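I caught up with Zahira Majimbun on a morning when she had, in her words, "one hour and half a muffin." She runs the floor at Widmer, the repair and refit shop I've been meaning to write about since August, and I wanted to hear how you take over a big old industrial space and make it somewhere people like to work.

"The first thing you do is look up," she told me. "Everybody looks at the floor! They want to know where the benches go. I spent my first week staring at the ceiling with a flashlight and a sore neck."

The old tenant had boxed in a lot of the overhead stuff, and Zahira had it all opened up again. She likes seeing the ducts and the beams. If something rattles she wants to be able to point at it. The lights were her big fight (she brought it up before I'd even sat down). Her boss at the time, Seija Lehtinen, wanted to keep the old ones for another year.

"Seija is careful with money, and she was right about nearly everything else," Zahira said. "But people were bringing lamps from home. I had 15 desk lamps plugged in down there. So I wrote it up, she grumbled, and we got 700 dollars to start with. It didn't go far, but it got us started." 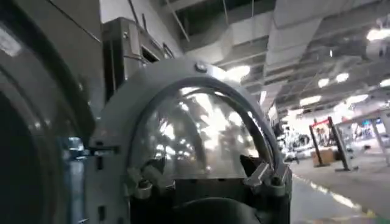
Page last changed: 05/11/2024

I asked about the big cabinets, the gray metal kind you find in every shop I've ever set foot in. Zahira groaned. She has moved them 5 times.

"They're heavy, they're ugly, and I wouldn't swap them for anything. You put one in the wrong spot and suddenly everyone walks the long way around it, all day. So we shove it over, try it for a week, and shove it again if people are still muttering."

Cables are her other thing. She wants them following the shape of whatever they're attached to, with enough slack for a gentle curve and no sharp bends. New people at Widmer spend their first afternoon on nothing else. "They think I'm kidding," she said, and laughed. "Then they go home and redo the back of their TV."

What's next? A quieter corner for the Ferik jobs, if she can find the room, and maybe some paint. She's gone through nine sample cards and hates all of them. Seija, who moved over to Viteo but still drops in for coffee, votes for leaving the walls alone.

"She'll win," Zahira said, picking up the half muffin. "But I'm getting my corner."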